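Zuseo Baby Scale 722: Setting up and first weighing

1. Put the scale on a hard, level floor. Carpet gives a wrong weight.
2. Press the power button for 2 seconds and wait for the zero.
3. Lay one thin cloth on the tray and press TARE.

Note: The scale shows steps of 5 grams. A full diaper can add some 400 grams. 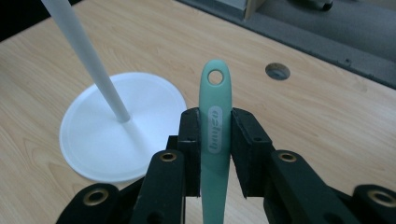 Weigh your newborn at the same time each day, best before a feed. Keep one hand near the baby, but do not touch the tray. Small things must stay off the tray also; a plastic handle with a hole near the tip, like the mint-green one, can go on a hook at the wall.

Caution: Never leave the baby alone on the scale. If the weight goes down two days in a row, call your midwife.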